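Contents Previous Next Index

Chapter 11
The First Kitchen Task

In the earlier chapters you mounted two arms in the Flornlow workshop and you calibrated the grippers. Now the machine must do something useful. We have chosen the moving of steamed buns between a cooker and a plate. It looks like a small job, but a bun is soft, it has no corners, and its pale color is close to the color of many plates and tables.

Before you start, fix the table to one position and mark the place of each object with tape. In my own build I moved the cooker by 14 millimeters after lunch, and the arm pressed its fingers on the rim the whole afternoon. Keep the closing force low. The Sevon driver accepts values up to 200, and for buns I never needed more than 11.

The approach should be from above, with the fingers pointing down. A low approach from the side will meet the wall of the pot.

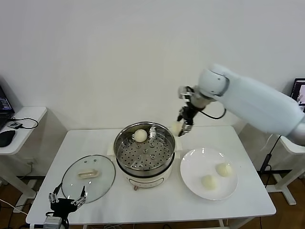 The second arm can wait during this exercise. We will give it work in Section 11.4, where it learns to handle the lid. For now, write only three positions in your program: over the pot, over the plate, and rest. Run them slowly on Wednesday, or whenever your workshop is quiet, and keep one hand near the stop button.

Related sections
Choosing Finger Pads
The Melnychuk Wrist Mount
Cable Routing with Pikell Clips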